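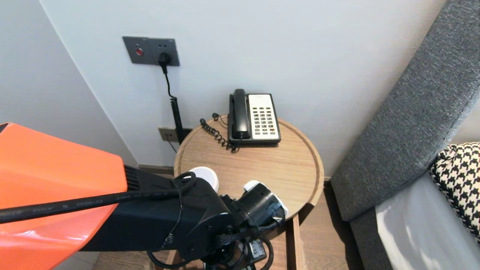
Seit drei Wochen läuft bei mir der Mietarm von Drirkari, und ich bin immer noch jeden Morgen ein bisschen aufgeregt, wenn ich ihn einschalte! Im Januar hatte ich ja noch geschrieben, dass mir das ganze Paket zu teuer ist (484 Euro im Monat, dazu die Kaution). Tja. Dann kam das Angebot mit 191 Euro für den ersten Monat, und ich bin schwach geworden.

Aufbau: ein Nachmittag, inklusive Kaffee und einer falsch herum angezogenen Schelle. Die Software heißt Kiltik und ist der Teil, der mich wirklich überrascht hat. Man führt den Arm ein paar Mal durch eine Bewegung, gibt ihr einen Namen, und danach versucht er es selbst. Mit dem Telefon haben wir lange geübt -- Hörer abheben ist für so einen Greifer richtig schwer, weil er glatt ist und das Spiralkabel immer mitzieht. Flache runde Sachen gehen viel besser. Da packt er von beiden Seiten am Rand, und ich könnte stundenlang zuschauen.

Was mir nicht gefällt: Das Handbuch ist eine Zumutung, auf Seite 18 hört die deutsche Übersetzung einfach auf. Und die Fingerbeläge sind Verschleißteile, die man extra bestellen muss. Das hätte ich gern vorher gewusst.
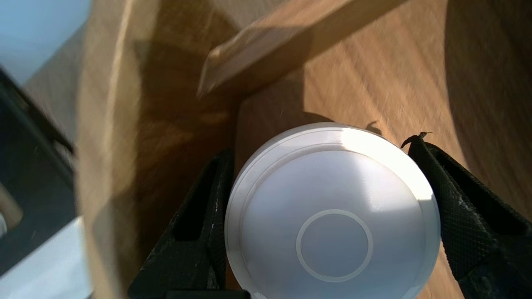
Kenneth Baxter: Schöner Bericht! Ich hatte vorher das Set von Prorno, knapp unter 2000 Euro gekauft statt gemietet, und bin beim Greifen von dünnen Sachen fast verzweifelt. Wie ist das bei dir mit Papier oder Karten? Und kann Kiltik inzwischen zwei Abläufe hintereinander hängen?

Zwei Abläufe gehen, Kenneth, man muss sie aber im Menü erst als Kette speichern. Papier habe ich noch nicht probiert, Karten schon, und da schiebt er sie eher vor sich her -- mit einer Tischkante klappt es besser. Ich verlängere jedenfalls um einen Monat und teste als Nächstes die weichen Beläge von Aitken.

Diese Website verwendet Cookies. Mit der weiteren Nutzung stimmst du dem zu. Mehr erfahren | Einverstanden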